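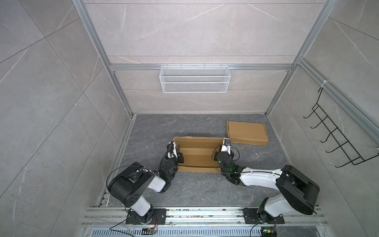 Magazine > Robotics > Features

The Box Problem

Print this article | E-mail this article

Ask Ditte Fogh what the hardest object in her lab is and she'll say cardboard, and then she'll keep going for twenty minutes. It bends where you want it to, mostly, and then it springs back! A crease that has been folded twice behaves differently from a fresh one, and a two-armed robot has to cope with both.

Her group at Drelard has built a method called Nuter that lets the arms share one running guess about how stiff each flap is. When one gripper presses a panel inward, the other arm gets the news right away and adjusts its hold. The guess starts out crude and improves with every push.

The training set is small by the standards of the field: 3092 folds, all done by people steering the arms by hand. Fogh then tested Nuter on 11 box styles it had never met, with 50 tries for each. The older method, Testa, plans the whole fold before touching anything, and it struggled most with long, shallow mailers. Those are where Nuter gained the most ground.

Tape is next. Fogh groans when she says the word, but she has already ordered the rolls.

Print this article | E-mail this article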